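Session 8: Opening a drawer with two arms

Handout by Shona Faulkner, November 18, 2020

By now both arms should be bolted to the table and answering on the network. If yours is not, stop and go back to the October notes before you power anything.

Tonight's target is the white drawer cabinet. One arm works at the front of the cabinet, the other stays back on its own side until it is called. Keep loose parts away from the path of the elbow — it swings lower than you expect.

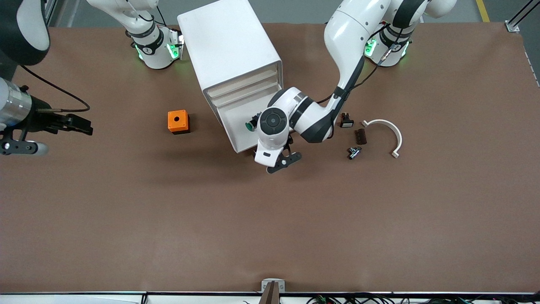
Netenthorpe Shared Workshop, Robotics Group

Set the cabinet at an angle to the table edge, with the front toward the open tabletop. Bring the two-fingered gripper in from above, pointing down, and save that pose as "front". Use 30 percent speed for every first run.

Pull distance is 161 mm. Do not go past it — the drawer has no stop.

For next time: write down your saved poses and send them to Flynn Ashby. Read the section on joint limits in the Breltis notes.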